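Stirkdale Community Boards > Home & Everyday > Glasses and Eye Care

Topic: Hard case or soft case for progressives?

flakow_mike
26 Mar 2024
Picked up new progressives and they came to 400 dollars after insurance, so I'd like them to last longer than the previous pair. The shop gave me a thin drawstring pouch. My wife says to get a hard clamshell. I carry them in a jacket pocket or a work bag, and I switch to sunglasses for the drive home. What is everyone using?

pennyroyal60
Hard case, every time. I sat on a pair in a pouch in September and the bridge snapped. The lenses were fine but they couldn't match the frame, so I paid for both again.

Tu_NL
I went the other way. Hard clamshells are too fat for a coat pocket, so mine stayed home and the glasses rode around on my head. A zippered one with rounded ends is what I settled on. 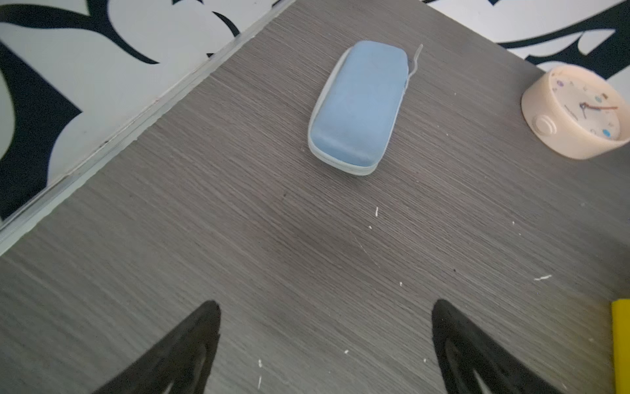
If you go that route, close the zipper slowly and keep the temples folded flat. I scratched a lens on an older case by stuffing the glasses in upside down. Lenses should face up, away from whatever grit is in the bottom. I turn the case inside out over the sink every couple of weeks and wipe the lining.

gritandbearit
Disagree on zippers. The teeth scratch frames. I had an Edosent case with a metal zipper and it took the finish off one temple in under a year. Magnet flap or nothing.

Tu_NL
Was it lined up to the edge? Mine has a strip of fabric inside the zipper and I've had no marks.

gritandbearit
No strip. Maybe that was the problem. I still don't like them.

lensgrinder_ret
Retired optician. The case matters less than the cleaning. Most of the scratches I saw came from shirt tails and paper towels. Rinse with lukewarm water first, one drop of plain dish soap, rinse again, then a clean microfiber cloth. Wash the cloth without fabric softener.

For progressives, also watch the fit. If the frame gets bent, the reading area moves and people think the prescription is wrong. One-handed removal does that more than any pouch.

flakow_mike
I take mine off one-handed all day long. That explains the last pair.

pennyroyal60
Second thing, pick one place in the house where they go at night. I lost more time hunting for glasses than I ever did fixing them.

Ngan-ling Tu (Tu_NL)
Agreed. Same spot every night, next to something you look at in the morning anyway. 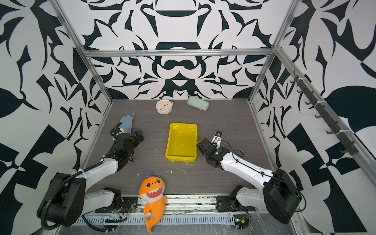

Glasses case and clock at the back, yellow tray in front

gritandbearit
I'd end up putting keys in the tray and then the glasses on top of the keys.

lensgrinder_ret
So keep them in the case.

flakow_mike
Ordered a Lui zip case, the one with the lined edge. If it marks the frames I'll post in here.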